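Lekomton Boards > Home Office & Desks > Keeping it clear
Thread: basket ON the desk or no basket at all??
Started 22/12/2023 | 2927 views

brackenfoot
Posts: 198
ok so. clearing the big brown table this week. down to laptop, mouse pad, phones, and one of those black wire mesh baskets. everything else went in a drawer or the trash (so many pens)

question is the basket. Do I keep it on the table or is it just going to fill up again. Last one turned into receipts + batteries + a single glove by June and I gave up.

also where do people put their phone. Mine just sort of lands wherever

tessellate_me
Posts: 1000+
No basket. A basket on a desk is a drawer you have to look at. I had three at the McKinnon Street office and every one was full of junk in a month.

oldgoatdesk
Posts: 500
disagree. Basket stays. If there's no basket the stuff goes flat on the table and then you've got stuff AND no basket. Mesh is good, you can see whats in it, so you get embarrassed sooner.

Mine's from Drutavard, had it forever, one corner of the wire is bent and catches my sleeve. still fine

tessellate_me
Posts: 1000+
Embarrassed sooner lol. You posted your desk in the fall thread. I saw the basket.

oldgoatdesk
Posts: 500
that was a BUSY WEEK

pinwheel_k
Posts: 41
basket yes but only with one job. Mine is cables and chargers. If it isn't a cable it doesn't go in. My kid tests this rule daily

Phone: same spot every time, front of the desk, face down. I used to leave it on top of the laptop and then opened the laptop. Twice.

brackenfoot
Posts: 198
oh no

one job is good. Could do outgoing mail? Or the stuff that has to leave the house. I like that actualy, things that are leaving. then it empties itself

quietmodem
Posts: 12
Mail basket turned into a coupon basket here. Just saying.

What size is the table? Makes a difference. On my little folding one a basket is half the space. On a long table who cares.

brackenfoot
Posts: 198
long enough. plenty of top. It's deep too, thats sort of the problem, stuff migrates to the back and I don't see it again until I clean

oldgoatdesk
Posts: 500
then basket at the side where your hand goes anyway. Not the back. Back is where things go to die

tessellate_me
Posts: 1000+
Fine, if you MUST. But empty it Fridays. And lose the second mouse pad if you still have it, you said two in the other thread.

brackenfoot
Posts: 198
gone, gave away the Nallix one. kept the plain black. It was too slippery anyway, the mouse skated all over. Wrote my whole budget sheet with the cursor drifting left

marrowbone
Posts: 76
How close do you keep the pad to the laptop? I leave a hand's width, otherwise I bump the lid every time I go for the mouse. Other half says I'm insane and pushes them together when I'm out

brackenfoot
Posts: 198
touching. I like it touching. looks like one thing

marrowbone
Posts: 76
Savage.

pinwheel_k
Posts: 41
Depends if you type on the laptop or have a separate keyboard. With a keyboard the laptop can go way back and the pad comes forward. Typing on the laptop, you want pad right alongside or your shoulder goes funny. Mine did, took most of the summer to settle down.

quietmodem
Posts: 12
pics? hard to argue about a desk I can't see

brackenfoot
Posts: 198
ok ok. give me a sec, uploading. pad still crooked, leave me alone, I'll straighten it

the table, laptop shut, basket 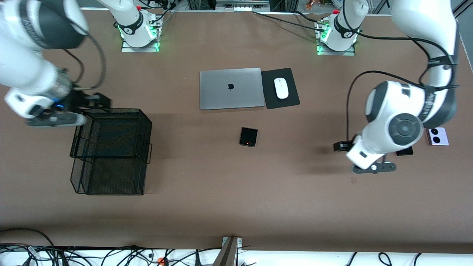

phone, from the back 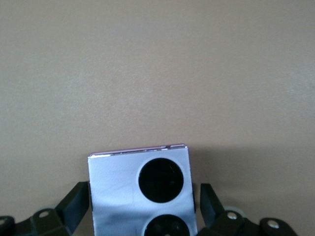 and the small white patch, near the top
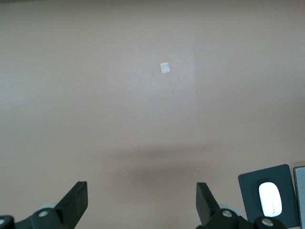 Re: basket ON the desk or no basket at all??

tessellate_me
Posts: 1000+
OK that is a nice brown. I take back maybe a third of it. Pad is bugging me though. Two seconds, straighten it.

marrowbone
Posts: 76
They really are touching. I feel ill

oldgoatdesk
Posts: 500
basket looks right at home. told you. Vote's in

tessellate_me
Posts: 1000+
There was no vote.

quietmodem
Posts: 12
white patch in the last one, is that tape? If it is, warm it up with a hair dryer on low and peel slow, sideways not straight out. Then a dab of dish soap on a cloth for the sticky. Don't scrape, I scraped one and now I've got a shiny spot that's worse than the tape ever was

pinwheel_k
Posts: 41
second the hair dryer. cooking oil works on the sticky too but then you have an oily patch to deal with, so, choose

brackenfoot
Posts: 198
hair dryer it is. want it done before the weekend, got people coming

so, plan:
- basket stays, leaving-the-house stuff only
- empty it fridays (thanks tess)
- phone gets a spot, front of table, will try face down
- pad stays touching, sorry marrow
- patch, hair dryer

tessellate_me
Posts: 1000+
Report back in a month. If there's a glove in that basket I want to know.

oldgoatdesk
Posts: 500
if it's the OTHER glove you'd have a pair again

marrowbone
Posts: 76
Quick q for anyone with mesh, how do you get the dust out of the corners. Mine's gone gray and fuzzy and the vacuum just sort of moves it around

pinwheel_k
Posts: 41
Old paintbrush, dry, outside. Or in the tub with the shower head if you've got a towel to stand it on after. Let it dry properly or it rusts where the wires cross

marrowbone
Posts: 76
paintbrush, ok. will try tonight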